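Fallthorpe Centre for Building Skills
Interior Finishes, Level 2
Handout 3: Inspecting pale painted and coated surfaces

Purpose

These notes cover the visual inspection of smooth, pale surfaces at close range: doors, side panels of cabinets and appliances, and the edges and trims beside them. Read them before the practical. The recording sheet is issued separately.

1. Terms

Sheen: the amount of light a surface throws back in one direction. Matt, satin and gloss are the grades used in this unit.
Cast: a slight tint in an otherwise neutral white or grey, described as warm (towards yellow or brown) or cool (towards blue).
Mark: any local change in colour, whatever its cause. The word is used until the cause has been established.
Defect: a mark or irregularity that has been checked by touch and by a second light and is still present.

2. Lighting

Off-white is the hardest colour to judge by eye. A single coat on one flat panel can look beige at the top and bluish at the bottom if daylight reaches one part and a lamp the other. Do not record a colour difference until the panel has been seen under one source only.

Shadows with soft edges are not recorded. A shadow moves when the lamp moves; a stain does not. Shift the lamp sideways by the width of a hand and look again.

For low-angle checks, hold the lamp close to the surface so that the beam runs along it. Dust, runs and roller texture show best in this position. Sheen is judged with the lamp further back.

3. Viewing distance

Two passes are made. The first is from 2 m, standing, with the room lighting on. The second is at close range, no more than 100 mm from the surface, working from top to bottom in overlapping strips. Flat panels may appear to bow at this distance, particularly through a wide lens. Flatness is checked with a straight edge and never from a photograph.

4. Small marks

A speck on a blank panel draws the eye and is easily over-reported. Record its position and size, then move on. Marks on neighbouring edges and trims are entered on a separate line from those on the panel, even when they are close together.

Smooth off-white panel with a tiny dark speck towards the left. The small pinkish-beige mark is on the light grey strip to the right and takes its own line.
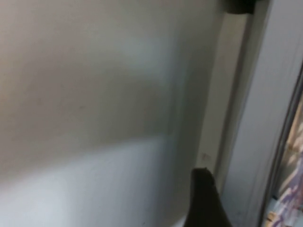
5. Recording

Use one line per mark: surface, position, size, colour, action. Leave the action column blank until the second light check is complete. "Smudge" and "sticker" are causes and belong in the notes column, with a question mark if not confirmed.

6. Before the practical

Read sections 2 and 3 again. Bring a lamp, a straight edge and a soft dry cloth. Completed sheets go in the Borbély tray by the end of the session.

Revised 03/08/2019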